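Wilness two-finger hand grippers (pair) – my review after a good long go

Rating: 4 out of 5
Bought as a pair with the Zisano wrist camera mounts

I'd been using the older Pretlow hand grippers for most of a year, so I came to these with some fairly fixed ideas of how a trigger ought to feel, and the Wilness pair annoyed me for the whole of the first evening. The trigger is much lighter. With the Pretlow you pull against a proper spring and your knuckles know all about it by teatime, whereas these close if you so much as think about it. I kept shutting the fingers on nothing! I very nearly boxed them up and sent them back.

Glad I didn't. By the third session I'd stopped noticing, and when I went back to the Pretlow to compare I couldn't believe I'd ever put up with it.

What you get: two grippers (left and right are the same, so don't go hunting for a marking like I did), a spare set of pads, one hex key, a charging lead and a booklet that was plainly written for a different version. The booklet tells you to hold the button for the light to go green. Mine goes white. Shaohua Du on the owners' forum says white is fine, and it does seem to be fine, but it would be nice if somebody updated the thing.

Setting up took me 37 minutes for the first one and a lot less for the second. The fiddly bit is the camera mount. The Zisano bracket fits, but the screws that come with it are a touch long and you have to back them off half a turn or the fingers rub when fully open. I had a message from Muchen Cao, who has the same bracket, suggesting a thin washer under each one. Did that, no rubbing since.

Weight is good. I can work with one in each hand for the best part of an hour before my wrists start grumbling, and the grip is a sensible shape for small hands (I take a size small in gloves, for reference). My brother has enormous hands and says his little finger has nowhere to go.

Battery: I got 113 minutes out of the left and a bit less out of the right, recording the whole time. They charge quickly enough that I just plug them in while I'm having lunch. No warning before they switch off, mind, so keep an eye on it.

Now the fingers themselves. I did my usual round of things from the kitchen, 80 picks with each tool, same objects in the same order. Mugs, sponges, tins, a tape measure, a bag of rice. On solid stuff there is nothing between the Wilness and the Pretlow, and I wouldn't spend the money if that's all you pick up. The Zou soft-tip gripper I borrowed in March was better than both on eggs, but it's hopeless on anything flat and it leaves a sort of bloom on glass.
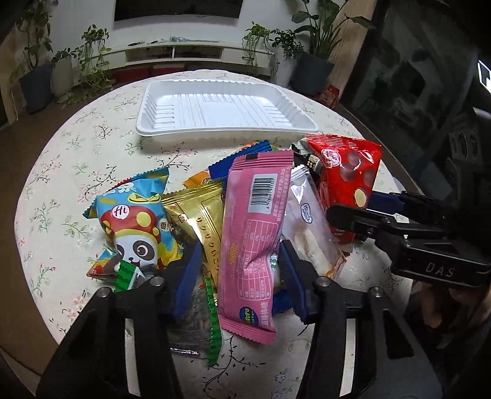
Slippery packaging is where I've always come unstuck, so I spent longer on that than on anything else. Crisp bags, sweet wrappers, those little sachets that slide off each other the second you touch the heap. The old pads had a smooth face and I'd end up squeezing far too hard to make up for it. For wrappers I much prefer a ribbed pad, like the dark blue ones either side of the long pink packet, and I've got into the habit of coming at a long wrapper across its narrow way, with one finger down each side, and leaving the crimped ends alone. A puffy bag such as the panda one wants a different approach – go for the top seal if you can get at it, and close slowly. Using two hands helps no end as well, one working into the middle of the pile and the other coming in from the side for whatever is standing up at the edge.

Things I don't like. The pads pick up fluff like nobody's business and need a wipe with a damp cloth every session. There's a slight wobble in one of my fingers at full opening, which I've measured against the other and it isn't enough to matter, but at this price I'd rather it wasn't there. And a spare pair of pads costs 62 on its own, before postage, which made me laugh out loud.

Would I buy them again? Yes, for packets and bags and general household clutter. If your work is all boxes and tins, stick with the Pretlow and put the difference towards a decent tripod. I'm going to try the longer fingers next if they ever come back into stock, and I'll add a note underneath when I have.

Posted July 19, 2025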